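Home | Stories | People at Work | Subscribe

Folding it over with Neema Rugemalira

March 9, 2026

Neema Rugemalira had been sorting linen at Mulberg for years before the first arm went in last September, and she'll happily tell you she wasn't keen. "I thought, well, there go my wrists and there goes my job," she laughs, pouring us both a second cuppa. These days she sets out the dark cloths the arm practises on, watches how it goes at them, and tells the programmers what a person's hands would do (at some length, she admits!).

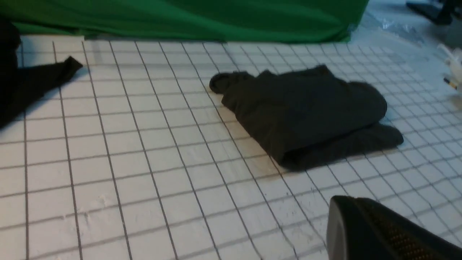 According to Orellana, from the night shift, the work is easier on the shoulders but the floor is quieter, and the chatting over the bins is what gets missed. Neema agrees with that. "We used to do 200 pieces before smoko and talk the whole way through. Now I'm thinking all day. I go home tired in a different spot."

Would she go back? She takes her time. "For the company, maybe. For the wrists, no."

Comments (2)

Sulard: Our laundry got 5 of these and they retrained the lot of us. Good on her.

Pat V: Did the pay go up with the thinking?

Related
Night shift at the Vornano cannery
Who fixes the conveyor?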